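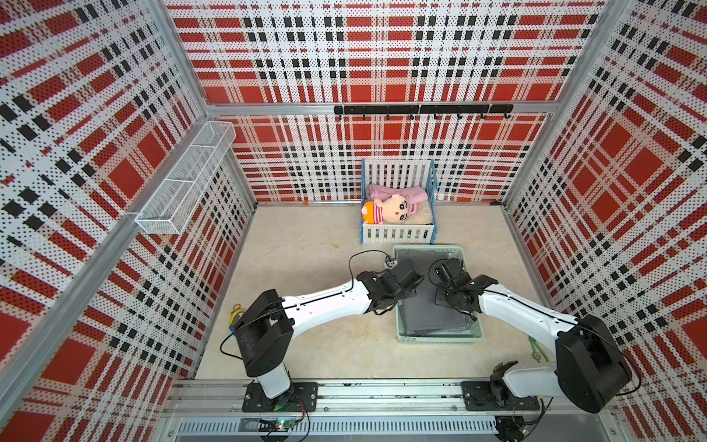 Clotilde Marty told me in the first week that laundry would eat our whole summer, and I laughed at her. Well -- it's August now and I'm writing the report, so she gets to read this sentence first! Our project at the Runeck summer program was getting two arms to take folded cloths out of a basket, and I was in charge of the left arm (Weronika had the right one, plus all the timing code).

My biggest headache was the grip. Close too gently and the cloth slides away, close too hard and you pick up three layers at once. We logged 161 tries, and 13 of mine went in the notebook under "picked up the basket too." I moved the approach point up a little and that helped a lot. The handoff between the arms is still my favorite part to watch.

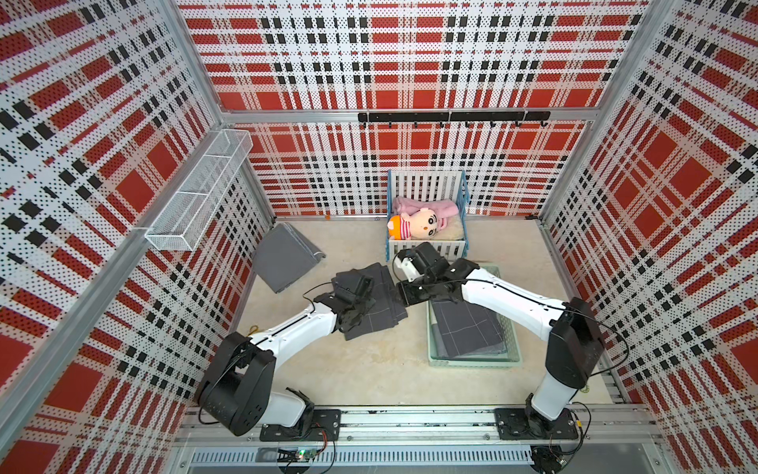
Way too slow, Weronika wrote next to my handoff notes, and she wanted the waiting time cut from 8 seconds to 3. I fought her on it for a whole afternoon -- then we tried it and I lost the argument. We left it at 3 for the demo. I still need to clean up my half of the code and copy the last page of the log into the shared folder.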